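Section 6. Dressing a round table and setting out the fruit

Read this before you unfold anything. The Pleveck round cloth is sold as "crease-free". We have washed ours 22 times at Nadcombe and would call it crease-reluctant at best.

6.1 Laying the cloth

1. Clear the table and wipe it. Leave it to dry.
2. Find the middle of the cloth by folding it in half twice. The care label is not a guide to the middle, whatever the packet says.
3. Put the folded point on the centre of the table and open the cloth out.
4. Walk round once and even up the drop. Stripes will look bent near the rim. Pulling one straight usually drags another off.
5. Smooth from the centre outwards with a flat hand.

Note: Low sun from a window shows every fold. You can iron for an hour and still see them, so decide early how much you care.

Caution: Do not iron the cloth on the table. The padding sold for this purpose did not save our varnish.

6.2 Setting out the fruit

1. Choose a large, plain plate. The Karaki stand holds 900 g according to its box, and we would not trust it with that.
2. Wash the fruit and dry it well. Damp fruit marks a pale cloth.
3. Put the heavy pieces down first, then fill the gaps with small ones.
4. Set the plate towards the far side, leaving cloth free in front for sorting.
5. Take out anything soft or split. Freckled skin alone is no reason to throw fruit away.
6. Add the loose pieces last, one at a time.
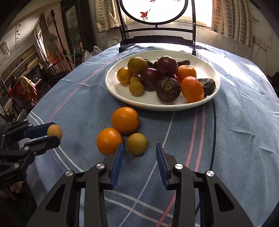

Does fruit keep longer if it is spread out on a plate?

A little, perhaps, if bruised pieces are taken away promptly. We have seen large claims made for special plates and liners and have yet to notice any difference ourselves. Ripe fruit still needs eating.

6.3 Stains

1. Lift off the pulp with a spoon. Do not rub.
2. Rinse from the back with cold water.
3. Wash as usual. For Drosport stain powder, see page 71, where Nuria Gashaw gives her doubts about it.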